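Pravesh Jacobs does not think your notebook will save you

3 Mar 2019

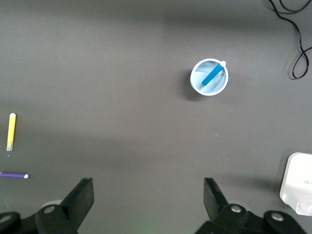 Pravesh Jacobs has spent 21 years teaching people to run meetings, and he would like them to stop buying things. He means notebooks with numbered pages, apps that send reminders about other reminders, and the two-day courses that come with a certificate and a tote bag. He used to sell one of those courses himself, which is partly why I wanted to talk to him and partly why I was slow to take him at his word.

"I was good at it," he says. "People left happy. I'd call the same offices six months later and they were doing what they'd always done, with nicer stationery."

The course was called Truller, and for a while it did well. It asked people to sort each day's work into six piles before they touched any of it. Jacobs now calls that an hour of work about work. When I ask whether he offered refunds, he laughs and says no, then adds that two or three people did ask.

His new line is that most office workers should write down three things in the morning, on any scrap of paper, and throw the scrap away at night. There is no book. There is, however, a paid talk, and he gives it often enough that he had to move our conversation twice. I put it to him that "stop paying people like me" is a handy thing to be paid to say.

"Sure," he says. "You can read the whole talk on my site for free. Companies would still like a person to come and stand there. I don't fully understand it either."

He has no time for the big claims the trade makes about itself. A software outfit called Flanesico once put out a report saying its planner had lifted output by 83 percent at one client. Jacobs asked how output had been measured. He was told that staff had been asked how they felt about it.

"So they felt 83 percent better," he says. "I'd like to feel that. I'd buy it."

I like him most when he is being rude about numbers, and trust him least when he turns to stories. He tells one about a shipping office, Khalaf, where the manager canceled every standing meeting in August and let people ask for them back one at a time. According to Jacobs, hardly any came back. It is a good story. But August is a dead month in plenty of offices, and when I ask what the place looked like by winter he is vague. "Some crept in again," he says. "They always do."

Doesn't that sink the idea?

"It means you have to do it again. You clean a kitchen more than once."

We go back and forth on this for some time. My trouble with advice of this kind, his included, is that it treats a bad workload as a bad habit. Someone with two people's jobs won't be helped by three lines on a scrap of paper. Jacobs agrees faster than I expected. He says that on roughly half his visits the honest report would be "hire someone," and that he has written exactly that more than once. At Trukon, a parts supplier, he handed it in as a single page.

Did they hire someone?

"They hired another consultant."

He was not always this sour about it. His first job was in a claims department, where his supervisor kept a wall chart of everyone's open files, and he remembers admiring it. He thought that if you could see the work, you had control of it. He changed his mind slowly, he says, by watching how long it took to keep the chart up to date, and how people took the easy files so their row would look better.

"I still like a chart," he says. "I like looking at them. I just don't think I've ever met one that did anybody's filing."

Before I leave I ask to see his own list for the day. He pats his shirt pocket, then his jacket, and can't find it. He thinks one of the three things was me. The second was a phone call to his dentist. He makes the call while I'm putting on my coat, and gets put on hold.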